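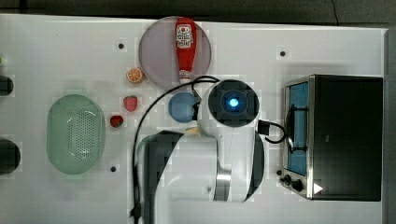 케첩병을 접시에 눕혀 두는 문제
Hirvonen 시험 주방 작업 노트, 2022년 6월

인쇄 | 이메일로 보내기

지난번 Skoswood 회의에서 나온 "소스병은 접시 위에 눕혀서 내면 된다"는 제안을 검토하는 중. 나는 처음부터 별로 믿지 않았고, 오늘 해 보고 나서도 생각이 크게 바뀌지는 않았다. 그래도 안 된다고 말하려면 왜 안 되는지 적어 두어야 하니까 쓴다. 다음에 이걸 이어받는 사람은 결론만 보지 말고 중간의 불평도 읽어 주면 좋겠다. 불평 쪽에 정보가 더 많다.

배치
흰 테이블에 보라색 둥근 접시, 그 오른쪽 절반에 빨간 케첩병. 병 밑바닥이 테이블 안쪽, 흰 뚜껑이 앞쪽. 파란 그릇과 오븐도 같은 테이블에 올려 두었다. 제안서에 실린 그림에는 접시와 병만 덩그러니 있는데, 그렇게 해 놓으면 뭘 놓아도 넉넉해 보인다. 실제 식탁에서 소스병이 접시 하나를 독차지하는 경우가 얼마나 되는지부터 의문이다.

접시 색에 대해서는 할 말이 좀 있다. 칙칙한 보라색이라 빨간 병이 확실히 눈에 띄기는 한다. 제안한 쪽은 이걸 "대비가 좋다"고 했다. 병이 잘 보이는 건 인정. 하지만 음식을 담았을 때의 대비와 병을 올렸을 때의 대비는 다른 이야기인데 제안서에는 한 줄로 뭉뚱그려 놓았다. 케첩이 접시에 흘렀을 때 얼마나 잘 보이는지는 따로 봐야 한다. 손으로 한 방울 떨어뜨려 봤더니 천장 등 아래에서는 금방 보였고, 등을 끄고 창 쪽 빛만으로 보니 한참 들여다봐야 했다. 닦는 사람 입장에서는 후자가 문제다. 흰 테이블에 떨어진 건 어느 쪽이든 바로 보인다. 그럼 접시 없이 테이블에 그냥 두는 게 낫지 않나? 회의에서 이렇게 물었다가는 또 딴지를 건다고 할 것이다.

병이 구르는가
제일 먼저 확인하고 싶었던 것. 병을 손으로 접시에 눕히고 손을 뗀다. 접시 한가운데에 놓으면 거의 움직이지 않는다. 오른쪽으로 치우쳐 놓았을 때가 궁금했다. 사람이 실제로 내려놓을 때 정확히 한가운데에 놓을 리가 없다. 네 번 해 봤고, 네 번 다 자리를 지켰다. 여기까지는 제안한 쪽 말이 맞다.

다만 이건 접시를 가만히 두었을 때의 이야기다. 접시를 들고 싱크대까지 걸어가 보니 병이 접시 안에서 좌우로 흔들렸고, 방향을 틀 때는 엄지로 누르고 싶어졌다. 실제로 눌렀다. 그러니 이 시도는 무효로 쳐야 맞는데, 엄지로 누르지 않고는 못 들고 가겠다는 것도 결과라면 결과다. 누가 양손에 접시를 하나씩 들고 나른다고 생각하면 나는 반대.

그리고 손잡는 위치. 병은 밑동이 넓고 목으로 갈수록 좁아진다. 눕히면 목 쪽이 접시에서 살짝 뜨거나 기우는데, 병을 돌려 가며 놓아 보면 그때마다 정도가 다르다. 라벨이 위로 오게 놓는 것이 보기에는 제일 낫다. 한편 라벨을 위로 맞추려고 병을 굴리는 동안 뚜껑이 접시 표면을 긁고 지나간다. 접시에 뚜렷한 자국은 남지 않았다. 몇 번 해 보고 하는 말이니 오래 쓴 뒤의 일은 모른다. 제안서의 "표면 손상 없음"은 무슨 근거로 썼는지 출처가 없다. 물어봐야 할 목록에 넣었다.

Bendia 자료에 대한 의심
Bendia에서 보내 준 보관 안내문에는 눕혀 둔 병이 세워 둔 병보다 내용물이 빨리 나온다고 되어 있다. 내용물이 이미 입구 쪽에 와 있으니 그렇다는 설명. 그럴듯하다. 그런데 눕힌 병에서는 내용물이 입구 쪽으로만 가지 않는다. 병의 한쪽 옆면을 따라 길게 깔린다. 입구까지 오는 양은 병이 얼마나 찼는지에 따라 달라질 텐데 안내문에는 채운 양이 없다.

그래서 같은 종류의 병 두 개로 따로 해 봤다. 하나는 새것, 하나는 쓰던 것. 저울은 Droltateck 것을 썼다. 영점이 조금씩 흐르는 그 저울이 맞고, 매번 영점을 다시 잡았다.

새 병: 병째로 600 g
쓰던 병: 병째로 298 g
눕혀 둔 시간: 약 38분

눕혀 둔 시간이 저렇게 어중간한 것은 중간에 전화를 받았기 때문이다. 원래는 반 시간으로 하려고 했다. 두 병을 같이 눕혔다가 같이 들었으니 서로 비교하는 데에는 문제가 없다고 본다. 안내문의 시간과 비교하는 데에는 문제가 있지만, 안내문에는 애초에 시간이 안 적혀 있다.

새 병은 들자마자 바로 나왔다. 세워 두었다가 뒤집어도 바로 나오는 병이니 당연한 결과고, 눕힌 덕이라고 할 수 없다. 쓰던 병은 누르니까 먼저 공기가 픽 하고 나오고 그다음에 케첩이 튀었다. 접시 가장자리에 점점이. 눕혀 둔 쪽이 빠르냐고 물으면, 뒤집어서 몇 번 터는 것보다는 빨랐다. 깔끔하냐고 물으면 아니다. 안내문에는 속도만 있고 튀는 이야기가 없다. 자기들이 유리한 쪽만 잰 것 같다는 의심이 드는데, 의심일 뿐이라 회신에는 이렇게 쓰지 않을 생각이다.

참고로 거꾸로 세우는 방법이 훨씬 낫다는 의견이 예전에 있었다. 뚜껑이 넓고 평평한 병이라면 나도 동의한다. 뚜껑이 좁은 병은 거꾸로 세우면 팔꿈치만 스쳐도 넘어진다. 그때 넘어진 병이 굴러간 거리를 생각하면 차라리 접시에 눕히는 게 낫다. 이 정도가 내가 이 제안에 해 줄 수 있는 가장 후한 말이다.

뚜껑 쪽
뚜껑은 닫은 상태로 눕혔다. 38분 뒤에 키친타월을 뚜껑 밑에 대 봤을 때 새 병은 아무것도 묻어나지 않았다. 쓰던 병은 분홍색 자국이 조금. 그런데 쓰던 병은 뚜껑 안쪽에 예전 케첩이 말라붙어 있었고, 눕히기 전에 닦지 않았다. 내 실수다. 새어 나온 것인지 원래 묻어 있던 것인지 구분이 안 된다. 다시 할 때는 뚜껑을 먼저 닦고, 타월도 눕히기 전에 한 번 대 볼 것.

뚜껑 방향도 정해야 한다. 앉은 사람 쪽으로 뚜껑이 오면 집기는 편한데, 튀면 그 사람 옷에 튄다. 반대로 돌리면 밑동을 먼저 잡게 되고, 손목을 한 번 꺾어야 한다. 제안서 그림은 비스듬하게 그려져 있어서 어느 쪽인지 알 수가 없다. 그린 사람도 생각하지 않았을 것 같다. 오늘은 뚜껑이 앞으로 오는 쪽을 기본으로 했고, 왼손으로 집을 때와 오른손으로 집을 때의 차이는 보지 않았다.

접시 자리 문제
접시를 테이블 안쪽 가장자리 가까이에 두면 앞쪽을 넓게 쓸 수 있다. 대신 병 밑동이 안쪽 끝으로 가기 때문에, 누가 뒤에서 지나가다가 건드리면 병이 밖으로 밀려날 수 있다. 오늘 그런 일은 없었다. 없었다고 해서 괜찮다는 뜻은 아니고, 뒤로 지나간 사람이 없었을 뿐이다. 접시를 손 한 뼘쯤 당겨 놓고도 해 봤는데 그러면 파란 그릇 놓을 자리가 애매해진다. 그릇을 치우면 되지 않느냐고 하겠지만, 식탁에서 그릇을 치우고 소스병을 대접하는 건 순서가 이상하다.

오븐 가까이에 소스병을 두는 건 따로 적는다. 오늘은 오븐을 켜지 않았으므로 열에 대해서는 아무 말도 할 수 없다. 제안서에는 "조리 공간 옆에서도 안정적"이라고 되어 있는데, 이 문장의 "안정적"이 구르지 않는다는 뜻인지 변하지 않는다는 뜻인지 읽을 때마다 다르게 읽힌다. 전자라면 접시를 움직이지 않는 한 맞다. 후자라면 아무도 재 보지 않았다.

설거지
잊기 쉬운 부분. 소스병을 받친 접시는 음식을 담지 않았어도 결국 씻어야 한다. 병 밑에 묻은 것, 뚜껑에서 묻은 것, 손자국. 즉 이 방식은 끼니마다 접시가 하나씩 늘어나는 방식이다. Skoswood 쪽은 "이미 있는 접시를 쓰니 추가 부담이 없다"고 했지만 씻는 것은 부담이다. 건조대 자리도 든다. 테이블에 떨어진 케첩을 행주로 한 번 훔치는 것과 접시를 씻고 말려서 넣는 것 중에 어느 쪽이 귀찮은지는 굳이 재지 않아도 알 것 같지만, 재지 않으면 또 주관적이라고 할 테니 다음에 잰다.

접시에 떨어뜨린 케첩을 굳힌 다음 씻어 보는 것도 해야 한다. 오늘은 바로 닦아서 쉽게 지워졌다. 바로 닦으면 뭐든 쉽게 지워진다.

지금까지의 판단
- 접시를 가만히 두고 병을 눕혀 놓는 것 자체는 된다. 굴러 떨어질 거라는 내 예상은 틀렸다.
- 병이 올라간 채로 접시를 나르는 건 권하지 않는다.
- 내용물이 빨리 나온다는 주장은 새 병에서는 의미가 없고, 쓰던 병에서는 튀는 문제와 같이 봐야 한다.
- 새는지 여부는 판단 보류. 뚜껑을 안 닦은 탓.
- 접시 색이 좋다는 말은 병이 잘 보인다는 뜻으로만 받아들인다.

다음에 할 것
- 뚜껑 닦고 다시. 시간은 타이머로 재고 전화는 받지 말 것.
- 병을 접시 왼쪽에도 놓아 보기. 달라질 것 같지는 않지만 한쪽만 해 보고 말하면 나도 Bendia와 다를 게 없다.
- 가장자리가 더 낮은 접시가 찬장에 있는지 찾아보기. 없으면 없는 대로 적기.
- 마요네즈병도 해 보자는 말이 있었는데, 케첩도 안 끝났으니 미룬다.
- Bendia에 채운 양과 시간을 물어보는 메일. 초안은 썼고 말투를 좀 누그러뜨려야 한다.
- Droltateck 저울 영점 문제 다시 확인. 빈 그릇 올렸다 내렸다 하면서 보면 될 듯.

덧붙임. 노트를 쓰고 나서 제안서를 한 번 더 읽었는데, 맨 끝에 작은 글씨로 "사용 환경에 따라 다를 수 있음"이라고 적혀 있다. 이 한 줄이면 위에 적은 것 대부분에 대해 저쪽은 할 말이 생긴다. 회의 때 이 문장을 먼저 읽고 시작하자고 할 생각이다. 쓰던 병은 냉장고 문 쪽 칸에 세워서 넣었다.

인쇄 | 이메일로 보내기

이 사이트는 원활한 이용을 위해 쿠키를 사용합니다. 계속 이용하시면 쿠키 사용에 동의하는 것으로 간주됩니다. 동의 | 설정 변경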